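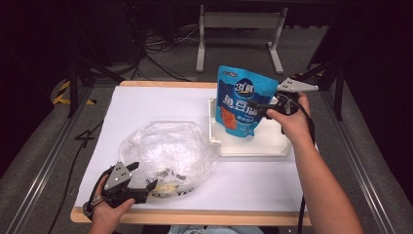
Two grippers and a clear plastic bag on a paper-covered table.

Fereo, the payment app that spent April telling customers to throw out their plastic, will start mailing them plastic. The company said it will offer a physical card to anyone with an account, free for the first year and priced at a level "to be communicated" after that.

The card is dark blue and has no numbers on it. The numbers live in the app, where you will need them whenever a website asks. If your phone dies, the card still works at the register, a feature Fereo's announcement describes as "offline resilience" and the rest of us know as having a card.

Bo-ram Kwon, who runs payments at Fereo, said the change came out of a trial in Cisano, where 400 customers were asked to go without cash or cards for 30 days. Most of them managed fine at the supermarket. Parking meters, the bakery and the municipal swimming pool were another matter. 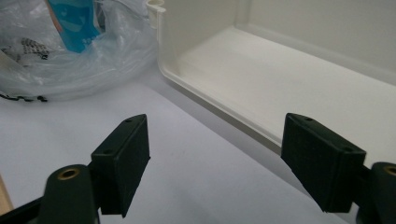
"We learned a lot about bakeries," Kwon said.

The cards will be issued through Erness, the processor that already handles Fereo's transfers. Customers can order one from the settings menu, under Labs, then Extras, then a gray button with no label — the company says a clearer route is coming in the next update. Delivery takes 2 weeks. Anyone who set up a wallet before the trial will have to confirm their identity again, even if the app has been greeting them by first name for years.

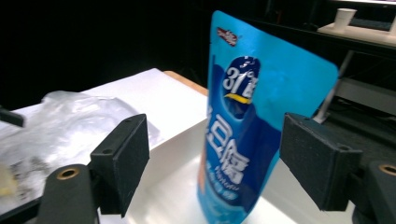

Granström Newsroom | Payments and Banking Desk

Shops won't have to change anything. Terminals that take contactless cards will take this one, and merchants pay the same fee they pay on phone payments. Refunds go back to the app balance whichever way the customer paid.

Fereo's slogan, "Leave your wallet at home," remains on its website. Orders open Dec 31, 2022.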